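Betting shop opening checks, Trundinstead branch

Print this page | E-mail this page

1. Float counted, 300 in each till. OK.
2. Terminals 1 to 4 switched on, test slip printed. Terminal 3 slow, Masri told.
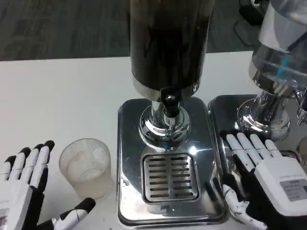 3. Age limit notices up at door and counter. OK.
4. Self-exclusion folder up to date. Two pages missing, reprint by July. 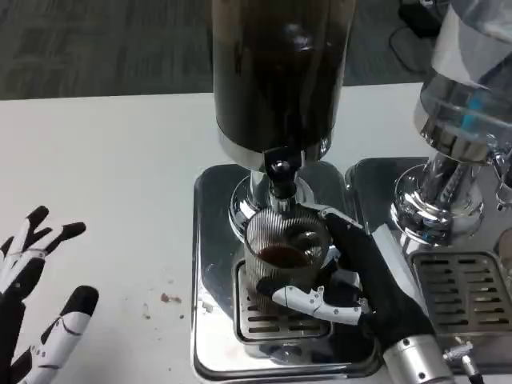 5. Payouts over 900 need a second signature. Log checked, one unsigned.
6. Panic button tested at 7 am. OK.

Related items
Burnent branch checks
Closing the tills
Maker terminal faults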